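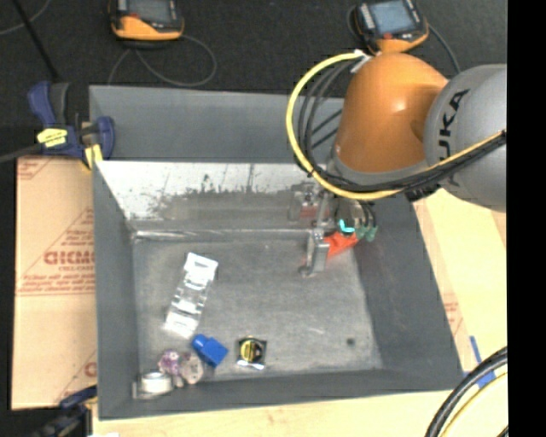 피딕스, 영상의학 장비 유지보수 기업 스케릭스 인수 완료… 통합 서비스 조직 출범

2019년 10월 21일

의료영상 장비 기업 피딕스(Pidix)가 병원용 영상장비 유지보수 전문 기업 스케릭스(Skerix)의 지분 전량 인수를 마쳤다고 밝혔다. 지난 2월 두 회사가 양해각서를 체결한 뒤 진행해 온 절차가 모두 마무리된 것으로, 인수 금액은 양사 합의에 따라 공개하지 않는다.

스케릭스는 CT와 MRI, 초음파 장비의 정기 점검과 부품 교체를 맡아 온 회사로, 현재 851개 병원 및 의원과 서비스 계약을 맺고 있다. 현장 엔지니어 276명을 포함한 임직원 약 300명은 전원 고용이 승계된다. 오랫동안 병원 현장을 지켜 온 동료들을 한꺼번에 맞이하게 되어 피딕스 구성원 모두가 무척 들떠 있다!

새 조직의 이름은 '피딕스 스케릭스 서비스'로 정해졌다. 당분간 두 회사의 로고를 나란히 쓰고, 내년 2월부터는 피딕스 로고로 통일한다. 고객 병원에서 보게 될 엔지니어 근무복과 차량도 이 시기에 맞춰 차례로 바뀐다. 기존 계약의 조건과 담당 엔지니어, 고장 접수 전화번호는 그대로 유지되므로 병원에서 따로 신청하거나 서류를 다시 작성할 필요는 없다.

통합 이후 가장 먼저 달라지는 것은 부품 공급이다. 지금까지 스케릭스 엔지니어가 피딕스 장비의 부품을 받으려면 별도의 발주 절차를 거쳐야 했지만, 앞으로는 전국 42개 거점의 재고를 같은 시스템에서 바로 조회하고 출고할 수 있다. 장비가 멈추면 그날 검사를 기다리던 환자들의 일정까지 밀리는 만큼, 양사 실무진이 협상 초기부터 가장 공들여 준비한 부분이기도 하다.

원격 진단 소프트웨어 '플리클로우(Plirklow)'의 적용 범위도 넓어진다. 장비의 운전 기록을 분석해 점검이 필요한 시점을 미리 알려 주는 프로그램으로, 그동안 피딕스 장비에서만 사용할 수 있었다. 스케릭스가 관리하는 타사 장비 가운데 CT부터 연동을 시작하며, MRI와 초음파 장비의 일정은 추후 안내한다.

교육 과정은 세메니우크(Semeniuk) 연수센터에서 함께 운영한다. 피딕스와 스케릭스 엔지니어가 한 반에서 서로의 장비를 배우는 첫 과정이 곧 문을 열며, 고객 병원의 장비 담당자도 신청할 수 있다. 벌써부터 참가 문의가 이어지고 있어 반을 하나 더 여는 방안도 검토하고 있다.

문의: 피딕스 홍보팀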